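Drikdale hand-held gripper kit: speaker notes
Wedport meetup, Wednesday, slot two (after Kyu-ri Won, who will run over)

Open with the price. 1042 dollars, case included, foam extra. Wait for the groan.

Then the pitch from the Drikdale page: "collect manipulation data anywhere." Read it slowly. Next slides are anywhere.
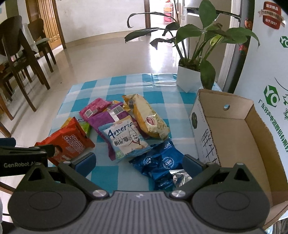
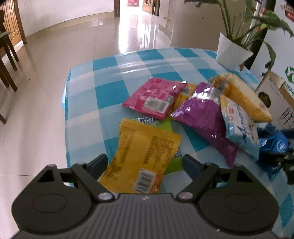 Slides 3 and 4: open fingers, snack packets, checkered tablecloth.

Leave these up while talking about packets. Crinkly, shiny, no two the same shape. Blocks make every gripper look clever. If a vendor demos on blocks, ask for chips.

Finger pads: good. Grip is kinder than the Trendero, which Si-woo Yang says he returned "in several pieces."

Weight: fine for ten minutes. After that you learn about your wrist. Mention the strap, sold separately, of course.

Numbers from our trial, go slow here:
- 93 grasps attempted, 87 usable after sorting
- almost 42 minutes to do it, counting the firmware update it wanted halfway through

Software: export works. Colour settings are buried three menus down under "Favourites". No idea. Skip if short on time.

Jatoi comparison: cheaper, louder, manual translated by an enemy. One slide only, don't get drawn in.

Verdict: rent first, buy if your wrist agrees. Questions. Somebody will ask about left-handed use; the answer is yes, it's symmetrical.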